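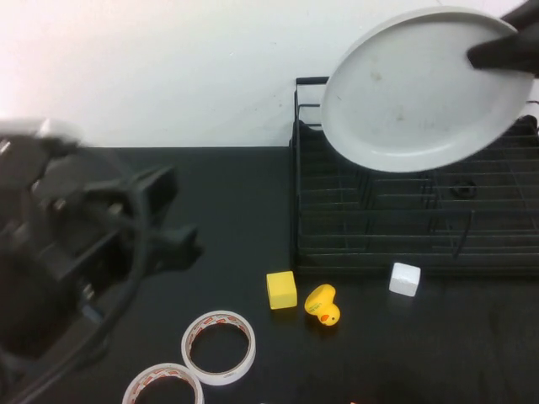

Dristen Motion Planning Team – staff pages – fiction corner

The Slot

I should say at the start that I only write the planner. I don't do perception, I don't do grasping and I certainly don't do the washing up, which my flatmate will confirm at length. My bit is the bit that decides how to get a plate from up here to down there without going through anything on the way. On a whiteboard it's lovely! You draw a line, you wiggle the line round the rack, everyone nods.

It was December, it was dark by four, and version 80 of the planner had been thinking about the same plate for so long that I'd eaten a whole packet of crackers waiting for it.

"Plan found," said the log, and then, in the next line, "Plan rejected."

I'd written both of those messages myself, years apart, and they had never got on.

The way our stack works (and I'll be quick) is that Plevodel looks at the world and says where things are, Adugna picks what to do about it, and my planner works out the path. Plevodel is a cheerful piece of software. It has an opinion about everything and it gives each opinion a score. That evening it was completely certain about the duck. The duck was a duck, lying on its side, no question. The blocks were blocks. The rack, though, it kept redrawing. Thin black wire on a black table, so I had some sympathy – one moment it had the slots in the right place and the next it had decided the whole thing was a solid box with a plate-shaped problem hovering over it.

You can't put a plate into a solid box. My planner knew that much, and it said so, 168 times.

So I did what you do. I turned the collision margin down. Then I turned it down again, felt guilty, and put it back up by half. I made tea. I came back and the log had found a path that took the plate all the way round the outside of the other arm, like somebody avoiding an ex at a wedding, and I laughed out loud in an empty office, and then I noticed that the line after it didn't say rejected.

It said, "Waiting for slot."

I hadn't written that one.

I searched for it, obviously. I searched the planner, I searched Adugna, I searched the little folder of scripts we all pretend we don't use. Nothing. In the end I found it in Stider, the old scheduler, which everyone thought we'd switched off two summers ago. It had been sitting underneath everything the whole time, politely handing out turns. At line 485 there was a comment with no initials on it.

"If it isn't sure, let it look again from closer."

And under that, a tiny function, eleven lines if you're generous. It paused the arm, asked the wrist camera for another view, and passed that to Plevodel in place of the big one. That was it. Whoever wrote it had got fed up one evening too, I expect, with their own tea going cold beside them.

I took my hands off the keyboard and let it run.
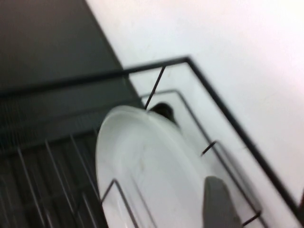 From up close, Plevodel changed its mind about the box. The scores for the wires came up on my screen one after another, low at first, then not so low, and each time one settled the planner threw away a bit of path and drew a shorter one. I'd never watched them do that together. I'd only ever tested my part with a pretend rack, a perfect one made of perfect lines, and my code had always been rather smug about it.

Forty tests I'd written, by the way. All green. Not one of them had a rack that wobbled about in the software's head.

"Plan found," said the log.

I waited for the other line. I realised I was holding a cracker.

"Plan accepted. Thank you."

I hadn't written the thank you either, and I didn't go looking for it. I wrote a ticket, which said the planner should ask for a closer view whenever the rack score dropped, and I put it in my own name because there was no other name to put. Then I went back into Stider and added a comment under the first one. It took me longer than the ticket did. I tried something clever, deleted it, and tried something technical and deleted that as well.

What I left was, "Still works. Please don't switch this off."

My flatmate had done the dishes by the time I got home. They were stacked any old how, bowls leaning on plates, a mug upside down on top of the lot, and I stood there with my coat on for ages, working out which one I'd move first.

May 2, 2021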